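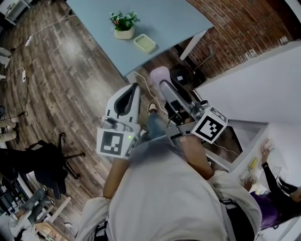 Gray hoodie, two handheld grippers, one marker cube on each.

GEOG 214: Weather Hazards and Cities
Notes for Unit 2, Flash floods and drains
Rok Janevski
September 10, 2018

Reading: Ionescu, chapters 2 and 3. Skip the preface unless you enjoy acknowledgments.

Last time we did rain. Today we do what happens when it lands, and most of that comes down to pavement. A meadow soaks up a good part of a storm and passes the rest along slowly. A parking lot passes along nearly everything at once, and with enthusiasm.

Terms you need
Runoff: water that doesn't soak in.
Lag time: the gap between peak rain and peak flow in the stream. Cities shorten it.
Design storm: the storm the engineers planned for. The atmosphere has not read the plans.

Case: Clutwood
Small river town, old center on the low bank, new housing up the hill. The storm we're looking at dropped 92 millimeters of rain overnight. The drains under the market street were sized for 70. You can do the subtraction, but please don't stop there, as half of last year's papers did. Drains care how fast the rain comes as well as how much of it there is, and two of the main outlets were already under river water by the time the worst of it arrived.

In all, 1,836 homes lost power. Most of them never had a drop of water indoors. The substation sat on the low bank, on land that was cheap for a reason.

Compare with Genska, upstream, which had the same storm and kept its wetlands, mainly through failing for decades to find a buyer for them. Its streets were wet. Its basements were mostly fine.

For discussion
Who pays when a hillside development sends its water downhill? Harkeo has a drainage fee based on paved area. Read the ordinance (it's short, and almost in English) and come with an opinion.

Paper topics are due the first week of October. "Floods" is not a topic.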